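Section 8. Utensil holder and chopsticks

The Skora sheet says a holder will "organize any kitchen in seconds." I doubt it. Mine took an afternoon, mostly spent looking for matching sticks. Use the steps below and ignore the sheet.

1. Empty the holder onto a table. Any table will do, whatever the sheet says about a "prep zone."

2. Wipe the inside and the base. Crumbs get through the cutouts and settle at the bottom. The Bayram cleaning tablets are supposed to fix this. I used dish soap.

3. Put the tall pieces back first, handles down, heaviest toward the middle.

Caution: The sheet claims the holder "cannot tip." Load everything on one side and see.

4. Lay out the chopsticks and pair them by length. Throw out any that are split or rough at the tip.

5. Check the pile against your list before you load it. The sheet has you do this afterward, when you can't see the short ones.
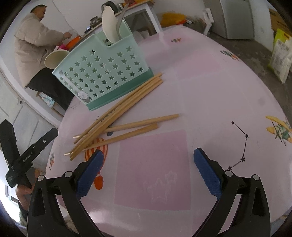
Fig. 51. Holder with tall utensils in place; eight wooden chopsticks on the table.

6. Drop the chopsticks in a few at a time, thick ends down.

Note: Damp wood goes moldy in a closed drawer. I'm told the holder prevents this. Dry them first anyway.

Revised July 2025, Alper Kocabaş, Stullville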